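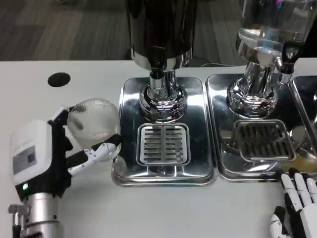 *A glass sphere in the grip of a jointed hand, at the edge of a stainless-steel drip tray.*

**Five Fingers at the Counter**

Clear glass and polished steel are among the harder materials a robotic hand can be asked to work with. Both are smooth, both throw back light, and neither offers a camera much of an outline to follow. For the hand comparison carried out at the Wirnirbridge laboratory this spring, the staff chose a counter of drinks dispensers for that reason.

The comparison was arranged at the request of Dakico, a supplier of equipment to hotel breakfast rooms, which wished to know what kind of hand would suit the parts its customers handle every morning. Two types were put forward. The first was the Khumalo, a two-jaw gripper with soft pads that has been in use at the laboratory for several years. The second was the Kelivstead, a jointed hand with five fingers, fitted in pairs.

Each type was given 400 attempts, divided among four tasks of 100 attempts each. The tasks were to lift a glass sphere, to pull a drain grate out of its tray, to turn a tap by its handle, and to move a drip tray a short distance without tipping it. An attempt was scored as complete only if the part was set down where the instructions required. A part that slipped and was caught again did not count.

On the sphere, the five-fingered hand completed 88 attempts and the two-jaw gripper completed 70. The staff attribute most of the difference to the way the fingers close. One finger can come over the top of the glass while another passes beneath it, and the load is shared among several points of contact. The two-jaw gripper meets the sphere at only two places, and any error in position tends to turn the glass out of the pads.

The grates produced the opposite result. A drain grate sits low in its tray and leaves little room for a fingertip. The narrow jaws of the Khumalo reached the slots with less trouble, and the attempts were also shorter. Operators reported that the fingers of the Kelivstead often touched the raised rim first and had to be brought back for a second approach.

Results for the taps were close enough that the laboratory has declined to name a preferred hand. The tray task depended more on the arm than on the hand, and its scores are being reviewed separately.

The view from the head camera received as much discussion as the hands themselves. Reflections in the chrome bases were at times mistaken for edges, and the back of the hand can hide the part it is holding. The laboratory intends to repeat the sphere task in June with a second camera placed at the side of the table.

Dakico has asked that the next round include wet glass. The drain grates will be kept on the list, with a new set of narrower fingertips for the Kelivstead.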